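Cimico Birch & Bloom Wallpaper

Sold by the roll, paste-the-wall

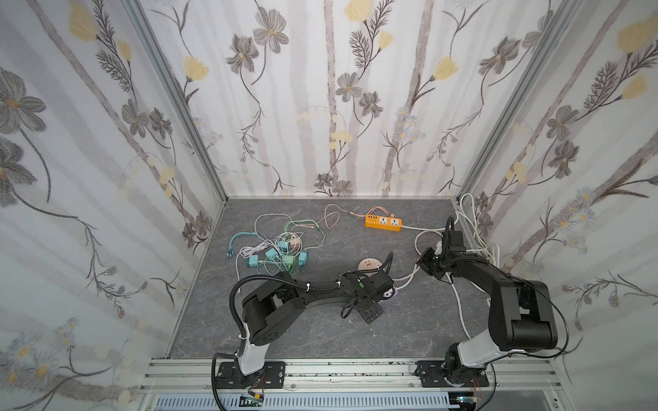 Birch & Bloom on three sides, with a dark gray marble-effect floor.

I put off carrying a floral for years. Most of the samples I got were either too sweet or so busy I wanted to lie down after five minutes with them. Then Nuria Endale at Cimico mailed me a cutting of this one and I taped it up next to the shop kettle, and it stayed there all winter (it still looks good, even with the steam!).

The pale gray stripes read like birch trunks, and the big gray flowers with yellow centers sit in between them. I love that the yellow is kept small. It goes with gray, black, dark wood and most whites, though I'd skip a really creamy white – it made my sample look a bit dingy.

One roll is $229 and you get 11 yards of paper. Yes, that's a lot for wallpaper. It's a heavy non-woven, so you brush the paste straight on the wall and hang it dry, and it doesn't shrink back at the seams the way my old hallway paper did. For a small room with normal ceilings, most of my customers end up with four rolls. Send me your wall measurements before you order and I'll work it out for you, pattern match included.

A few things I get asked a lot:

Can I use it in a bathroom? A powder room, sure. I wouldn't put it next to a shower.

Can I wipe it? Yes, with a damp cloth and no cleaner. My nephew got Cola on the test wall and it came off, but I was there with the cloth in seconds.

Does it peel off? In full strips, if you primed first. Tiruwork Gidey hung it in her rental in May and took it down when she moved, and the paint under it was fine. Please do prime.

Order all your rolls together and check that the batch numbers match before you cut anything. I can take back unopened rolls, but I can't take cut ones.

Samples are a full letter-size sheet and cost $4, which comes off your first roll. Rolls ship from Rostinberg, and I'll email you the tracking number myself.

Item no. 775
Price and stock updated Feb 19, 2023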